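Storkero Tabletop Scene Pack for Robot Arm Simulation

Rosbridge edition, version 2
Catalog section: Simulation content / Manipulation

Overview
Contents of the pack
The arm and gripper model
Camera module
Rooms, floors and tables
Household objects
Working with the pack
System needs
License and price
Support
Questions we receive often

Overview

The Storkero Tabletop Scene Pack is a set of ready scenes for people who train or test robot arms in simulation. You load a scene, you connect your controller, and you can begin to collect episodes on the same day. The pack was made first for our own team, when we were preparing pick and place tests and lost too many hours with modeling of tables and walls. After some time other groups asked for it, so we cleaned the files, wrote the manual and put it on sale.

The pack has 200 scenes. Every scene has one room, one table, one arm with a parallel-jaw gripper, and a small group of objects on the table. The scenes are made to be simple in the geometry and rich in the surfaces. We believe this is the right balance for policy training, where the physics must run quickly but the images should not all look the same.

Please note that this is a content pack and does not include a simulator. You need the Warnard runtime or another program that can read our export files. See the section System needs.

Contents of the pack

200 scenes, each with its own start state and reset state
33 household objects with collision shapes
Arm and gripper model with joint limits and default gains
Camera module model, mounted at the wrist
Surface library for floors, walls and table tops
400 recorded episodes for a first check of your setup
Manual in English, as text and as PDF

The recorded episodes are not meant to be a full training set. They are there so you can play them back and see that your installation gives the same joint positions as ours. If the playback is different, there is normally a problem with the time step, and the manual explains in chapter 2 how to correct it.

The arm and gripper model

The arm in the pack is the Moschos simulation model, in the white and light gray finish. The housings are rounded and the collision shapes follow them closely, but they are simplified at the joints. We tested finer shapes also, and the gain in accuracy was too small for the loss in speed.

The gripper is black and has two fingers. You can set the opening, the closing speed and the maximum force separately. In version 1 the speed and the force were connected in one parameter, and many customers found this confusing. In version 2 they are independent.

The start position of the arm can be set in three ways:

Fixed. The arm begins always in the same joint position.
Near. The arm begins with the gripper over the table, at a random point.
Free. The arm begins anywhere in its reach, also outside the table edge, over the floor.

We recommend the Free mode for the later part of the training. A policy that has seen only starts over the table can behave badly when it is moved away from it. With the Free mode the first part of each episode is a longer approach, so you should allow more steps before the time limit stops the episode. The default limit is 400 steps and for simple picks this has been sufficient in our own tests.

Camera module

The wrist module is a compact white housing with a dark window. It moves with the wrist. You can change its angle and its field of view in the settings file. There is also a scene camera that looks at the table from above at an angle, and this one can be moved freely or be placed at random inside a box that you define.

Both cameras give color images. Depth and object masks can be switched on for each camera alone. If you need only color, please leave the others off, as they make the rendering slower.

Rooms, floors and tables

The rooms are quiet on purpose. Walls are plain and the corners are clean, with a baseboard at the bottom. The variety comes from the floors and the table tops. In the floor group you find plain concrete, light wood, carpet, and several patterned tiles. The star and polygon tile, with its narrow orange bands, is the one that customers mention most in their letters to us. Some like it and some complain that it is difficult for their edge detection. It stays in the pack for both reasons.

The table tops go from white to very dark brown. The dark ones have a soft sheen and show light reflections. We advise you to keep at least a few of the dark tables in your training mix, even when your real table is a light color.

Every surface has a fixed number in the library, and this number is written in the episode log. So you can sort your results later by floor or by table and find out if one of them is causing failures.
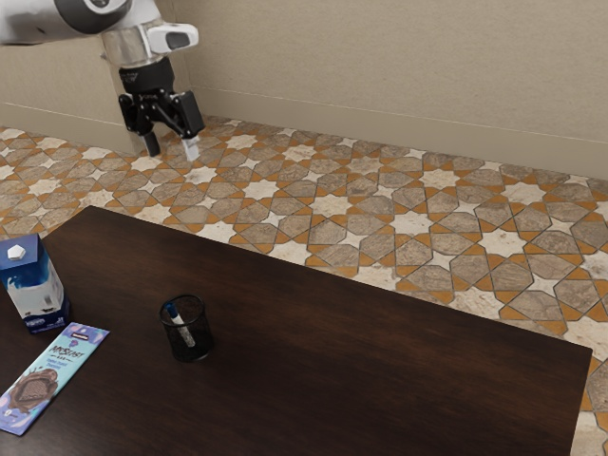 Household objects

The 33 objects are things of the kitchen and of the desk. They include cartons, cups, wrapped sweets, cans, markers, a mesh pen cup, small bowls and some tools. The sizes are realistic, and each object has a mass and a friction value that you can change.

Objects can be combined. For example a marker can stand inside the pen cup at the start of the episode, and the physics lets it lean on the rim. This was requested by customers who work on insertion and removal tasks. It needs a smaller time step than the other scenes, and the scene file sets it for you.

Flat objects, such as a wrapped bar, are the hardest in the pack for a two-finger gripper. They lie close to the table and there is little room for the finger tips. If your policy is new, begin with the standing objects and add the flat ones after.

The position of the objects is random inside a zone. The zone may touch the table edge, but an object is never placed so that it falls at the start. You can make the zone smaller, or give a list of exact positions if you want to repeat the same test many times.

Working with the pack

Installation is done by copying the folder into your content directory and running the check script. The script opens each scene one time, looks for missing files, and writes a short report.

A scene is chosen by its number. You may also give a list of numbers or ask for a random scene at every reset. For the comparison of two policies, please use the same list and the same seed for both -- otherwise the results cannot be compared in a fair way.

The task text is a separate field. We deliver a default sentence for each scene, in easy words, such as "put the marker on the table" or "move the carton to the right". You can replace it with your own sentence, and the success check will stay the same as long as the target object and the goal zone are not changed.

System needs

Warnard runtime, current release, or an importer for our export files
A graphics card with hardware rendering support
Free disk space for the surface library in full resolution
Linux is tested by us; other systems may work but we do not give support for them

The surface library is also delivered in half resolution. The floor patterns become softer with it, and the fine grout lines are partly lost.

License and price

The pack is sold per team. One license is valid for all members of one team in one building or one remote group. Students and teachers can ask for the school license, which has the same content. Images and episodes that you produce with the pack are yours, and you can publish them. The 3D files themselves may not be passed on.

For the price please write to the sales desk with the size of your team. We answer with an offer in two working days. Customers of version 1 get version 2 without payment.

Support

Support is given by email, in English. Please send always the report from the check script together with your message, and the number of the scene where the problem appears. Without the scene number we can only guess.

Questions we receive often

Can I use my own arm?
Yes. The arm is a separate file and can be exchanged. The recorded episodes will then not play correctly, as they are made for the joints of the included model.

Can I add my own objects?
Yes. The manual shows the folder structure and the fields that are required. Please use closed meshes for the collision shape.

Are there scenes with people?
No, and there is no plan for them at the moment.

Is a mobile base included?
Not in this pack. The arm has a fixed position for each scene, which you can change in the scene file.

Will there be more floors?
Yes, a further group of floor surfaces is in preparation. License holders will receive it as an update by download.

Page last changed: 5 February 2020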